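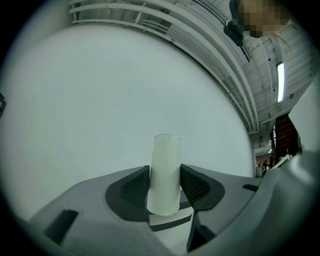

I get asked a lot whether a robot is going to fold my readers' laundry soon, and my answer keeps landing in the same spot: not this year, but ask me again in August. What's changed for me is which chores I think are hard. I used to say heavy stuff was hard and light stuff was easy, and boy did I have that backward. A white roll standing up between two dark, mesh-textured pads, with little creases along its side, is my idea of a tough customer now. Squeeze a thing like that too much and you may leave a dent, squeeze too little and it can slide out, and your own thumb knows the difference without asking you! A gripper has to get that from somewhere.

I've been chewing on this ever since I spent a long afternoon at Fadness, where they pack and ship small household goods (think shelf liners, drain covers, those foam things you put on table corners when the baby starts walking). Fletcher Cosgrove runs the packing side and he let me follow him up and down the floor asking whatever came into my head. His view is pretty simple. Moving a full pallet from one end of the building to the other? Fine, a machine can have that job, and he'd hand it over before lunch. Picking one soft item out of a bin of soft items and standing it up in a box so the lid closes? He still wants a person there.

They did try it. For a stretch in the spring they had a packing arm from Vuvden working one line, and Fletcher kept a tally on a clipboard because he likes a clipboard. Out of 500 picks on hard items, bottles and boxes mostly, he was happy with all but 30. Then they switched it over to rolls and sleeves and anything with give, and it only got through 200 before he moved it back. He told me the drops weren't what bothered him. A dropped roll you pick up. What bothered him was the ones that went into the box looking okay and came back from a customer with a pinch mark in the middle.

Hye-jin Baek, who has packed on that same line longer than Fletcher has run it, showed me how she does a roll. She doesn't really grab it. She kind of tips it into her palm and lets her fingers close after it's already resting there, and she was talking to me about her tomatoes the whole time. I tried to copy her and I was slow and clumsy, so maybe I shouldn't be so hard on the arm.

Now for the home side, which is what most of you write in about. Müzeyyen Dağdelen sent me a great long letter about the kitchen helper her building had on trial in the shared laundry and kitchen, a Rornent, and I'm boiling it down a lot. It wiped counters well. It loaded plates. It would carry a basket if you set the basket where it expected one. It wouldn't touch paper towels once the roll got thin, and it gave up on socks completely (same, some evenings). She wanted to know if she should put money down on one for her own place. Müzeyyen, my two cents: wait. If you could get the counter wiping alone for 2000 dollars I might tell you something different, but you'd be paying for a pair of hands and getting half of one.

I know that sounds gloomy and I don't mean it to! The part I find exciting is that the people working on this seem to have stopped starting with backflips and gone to the boring stuff, the picking up and putting down and holding without crushing. Chae-won Song, who teaches the evening repair class at Hong, says her students used to ask her about motors and now they ask her about fingertips. What should the pad be made of, how soft, does the pattern on it matter. She brought in a bag of odds and ends last month, sponges and cardboard tubes and a bread roll, and had everybody try to lift each one with kitchen tongs. The bread roll did not make it.

If you want to try that at home, go for it, it's a fun one with kids. Use tongs with a flat end, and wrap the ends in different things, like a rubber band or a bit of dishcloth, and see what changes. Ye-ji Jin is putting together a page of reader results for next time, so send her yours, with a note on what you lifted and what you wrapped the tongs in. Pictures of squashed bread are welcome too.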